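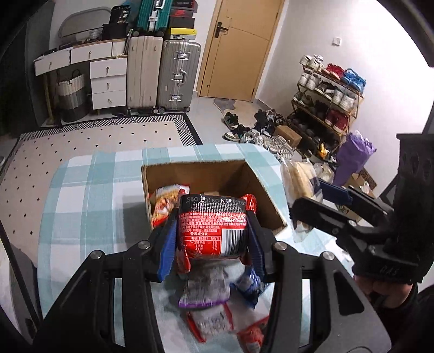

The care package has outlasted the letter, the phone card and the long-distance rate plan. At Nomari, a residential college that houses 923 students from outside the region, parcels remain the most common form of contact between a household and the person who has left it. Many of these parcels begin on a bed. The bed is the largest clear surface in most homes, and it allows a family to see everything at once: a cardboard box with its flaps folded back, a heap of snack packets on a plaid sheet, a clear bag of something pale and bread-like that will need to go in last. The printed date on a red pouch is checked before the pouch is added, and the box is filled from the sides toward the middle.

Tahmineh Zarei has directed the college's mail service for five years. In that time her office has recorded a steady rise in food parcels, with 2581 received in the last full academic year. Snacks account for most of the contents. Clothing is a distant second, and books have nearly disappeared.

"Families send what can be shared," Ms. Zarei said. "A student who receives 12 small packets will have 12 visitors by evening."

Small packets do present difficulties. Sealed pouches hold air, and a box that appears full may be light enough to crush under the weight of its neighbors. The guidance issued by the mail service asks senders to choose a box only slightly larger than its contents, to stand larger bags against the inner walls, and to fill the center with flat foil packets laid on their sides. Soft baked goods should rest on top, in their own bag, with nothing pressed against them. Chocolate is discouraged from July until the start of the fall term.

Dates require particular attention. Parcels from abroad may spend several weeks in transit, and the order of day, month and year differs from one country to another. Benedicta Fiadzo, who advises incoming residents, recommends that families write the date again in plain words on a sheet of paper inside the lid. The same sheet can list the contents – a courtesy to the recipient and a help to the mail room when a box arrives damaged.

The college does not limit the number of parcels a resident may receive, although each must be collected within a week. Shelving added in the lower hall at Gastel House holds 700 boxes. It was filled twice last winter, and an additional row is planned along the east wall. Residents who expect a large delivery are asked to notify the mail desk in advance and to bring a cart.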